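2026-03-21, Skaklow bench, teleop notes

Fourth batch of memory-install demos on the old workstation chassis. Flukstead wants 66 usable episodes by June and keeps quoting the Lumanlan pitch that a policy will pick the task up from 53. I don't believe either number. What we have so far is 14 I'd be willing to train on, and I was generous with two of those.

Main complaint is still the leader arm. There's a lag between my hand and the fingers, small but enough that I overshoot, stop, and creep back. All of that goes into the log. If the policy copies me faithfully it will learn to dither over the CPU socket before it goes anywhere near a slot – great. 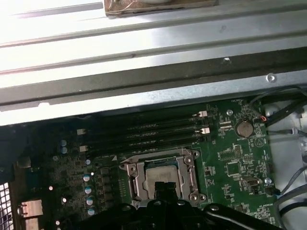
Tried hand-guiding for comparison, with gravity comp on. Smoother path, much less dithering, but my forearm keeps getting into the overhead view and the force readings are mostly me. Irnholm people swear by it. They also only ever show the approach, never the push.

The push is what I'd like to see someone teach properly. On remote I get no feel at all, so I'm judging seating by eye and by the latches, and by eye I'm wrong more often than I'd put in a report. Episode 909 is marked success in the sheet. I watched it back twice and would not sign for it. Changed to "unclear."

Other things:
– glare off the side of the case is bad with the bench lamp where it is. Move lamp, don't touch exposure mid-batch.
– slow the leader scaling near the board, keep it as is for travel
– stop trimming the pauses until we agree whether pauses count as data

Not recording more until the lag is measured.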